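Home Sample Collection Pilot: Progress Report to the Pusham Fund
Prepared by Liya Sisay, Trurkico
May 3, 2021

1. Status

The pilot compares mailed saliva samples with clinic saliva samples for cortisol testing. Enrollment closed at 2,000 participants. The laboratory, Dedeo, has received 3,313 usable tubes to date. Both collection arms remain open until August, as set out in the grant agreement.

Tubes are logged on arrival by barcode, weighed, and frozen. A tube is rejected if the volume is too low, the label cannot be read, or the collection time is missing. Missing times remain the main cause of rejection in the mailed arm. The revised instruction card puts the time field above the name field, and the reject log now records which card version was in the kit.
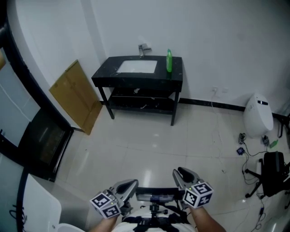
2. Laboratory work

Dedeo completed the repeatability runs on the first assay lot. Results were within the limits in the protocol. The second lot gave slightly higher readings at the low end of the range — the bridging study needed to correct for this is under way. No results from the second lot will be released until it is finished.

Storage tests at room temperature are complete for the short interval. The long interval is still running.

3. Courier and kit supply

Belhaj took over courier service in the second quarter of the project. Transit times are shorter and more even than under the earlier contract. Two shipments were held at a depot over a public holiday. The tubes were tested separately and are flagged in the data set.

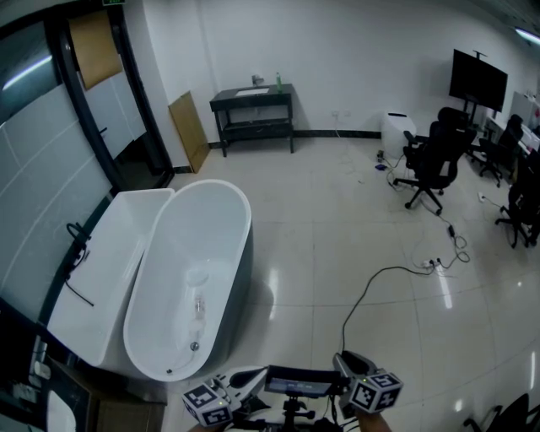

Glass door and tiled floor, interior.

4. Budget

Spending is in line with the approved plan. Postage is over its line and printing is under; we ask to move the difference between the two. No change to the total is requested.

5. Open items

Bridging study report, second assay lot — Dedeo.
Long-interval storage results — Dedeo.
Approval of the postage transfer — Pusham Fund.
Draft analysis plan for morning and evening samples — Trurkico.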